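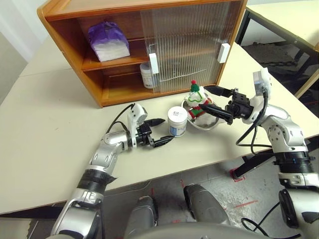

2 min read

Ticket 161 – right arm stops short on bowl pick-up
Project: Timlow (student two-arm build, Zitcombe workshop)
Status: Monitoring
Priority: Normal

Reported
The right arm halts above the steel bowl and won't close on the plush toy. The left arm runs its part on the small jar with no error. Fault comes up on most runs once the arms have been on for 90 minutes or so of practice.

Setup
Cabinet at the back of the table, jar and bowl in front of it. Toy goes in the bowl, jar to the left. Task file is Tutton, loop set to 400 ms.

Log
9:10 am – Restarted both arms. Fault came back on run 5.

9:25 am – Swapped the plush for a foam block. Same stop, so the soft toy is ruled out.

9:50 am – Checked gripper travel by hand. Opens and closes fully, no grinding.

10:15 am – Wrist camera feed on the right drops out when the forearm rotates. Left feed is steady. Wriggled the plug at the camera end and got the dropout with the arm parked.

10:40 am – Reseated the plug and gave the cable more slack at the elbow. Feed held through a full rotation.

11:30 am – Ran Tutton again from the start. No stop at the bowl.

Cause
Loose plug on the right wrist camera. The controller holds position when it loses the feed – it doesn't write an error to the screen, only to the Fontana log.

To do
Order a spare cable. Add an on-screen warning for lost feed before the August regional. Leave the ticket open until the arm has done a full practice session without a stop.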